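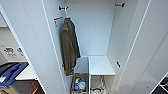
Usgate, 23. Juni 2018

Ich lese seit April die Protokolle der Friedensgesellschaft von Usgate, Jahrgänge vor dem Ersten Weltkrieg. Ein paar Notizen dazu, in mehreren Teilen. Deutsch ist meine dritte Sprache, bitte um Nachsicht.

Zuerst zur Größe. Die Gesellschaft hatte in ihrem besten Jahr 389 Mitglieder. In den Aufrufen schrieb man immer 400, das klang wohl besser. Die Beitragsliste ist aber genau geführt.

Wer war dabei? Viele Lehrer, Drucker, zwei Pfarrer, die miteinander nicht sprachen. Frauen durften zahlen und zuhören, das Stimmrecht bekamen sie erst nach einem langen Streit über Paragraph 8 der Satzung. 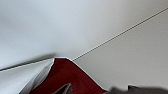
Teil zwei: Die Petition

Man wollte vom Ministerium, dass jeder Handelsvertrag eine Klausel über das Schiedsgericht enthält. Der Entwurf hat 4 Seiten und ist sehr höflich. Die Antwort hat drei Zeilen und ist auch höflich.

Was mich überrascht hat: Über die Kolonien steht in der Petition kein Wort. Frieden bedeutete für diese Herren Frieden zwischen europäischen Staaten. Fadwa Ait Brahim hat mich auf diese Lücke hingewiesen, ich hatte sie beim ersten Lesen nicht bemerkt.

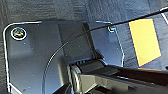 Im Briefwechsel mit der Schwestergesellschaft in Onton ist es etwas anders. Dort fragt ein Mitglied direkt, warum man über Truppen in Übersee schweigt. Der Brief wurde verlesen und „zur Kenntnis genommen“. Danach kommt im Protokoll die Abrechnung für die Saalmiete.

Karim Alaoui meint, dass ich den Einfluss solcher Vereine unterschätze. Vielleicht hat er recht. Ich finde nur bis jetzt keine Entscheidung der Regierung, die wegen ihnen anders ausgefallen ist. Wer eine Quelle kennt, bitte schreiben.
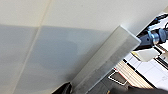
Volodymyr Holovko, Doktorand für Neuere Geschichte

Nachtrag zu der Frage von Mohcine Berrada: Ja, die Protokolle sind handschriftlich, ab dem dritten Band in Kurrent. Ich brauche für eine Seite fast eine Stunde. Im Juli folgt der Teil über den Kongress in Umell, dort fehlen mir noch die Rednerlisten.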